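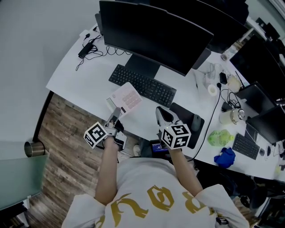 What does a student really spend on lunch? My project partner Mahnaz Vahidi and I asked 70 people at our college to write down every sandwich, soup and sad vending machine cookie for the whole of March, and we got 1,879 entries back (so much typing!).

I did the sums and Mahnaz chased the people who forgot – mostly my friends, sorry.
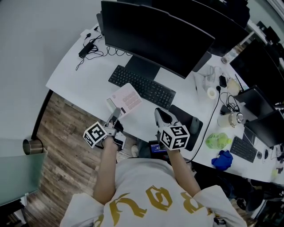

Keyboard and mouse on the long white desk.

The big surprise was coffee. We'd left it off the first form completely, so 30 people scribbled it in the margins and I had to add a new column. Folks who packed lunch still bought coffee, often twice!
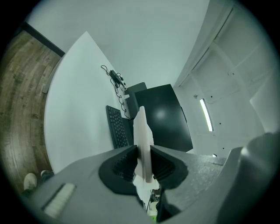 A thin, off-white piece, held upright.

Next time I'd ask about snacks separately, and I'd start typing much earlier.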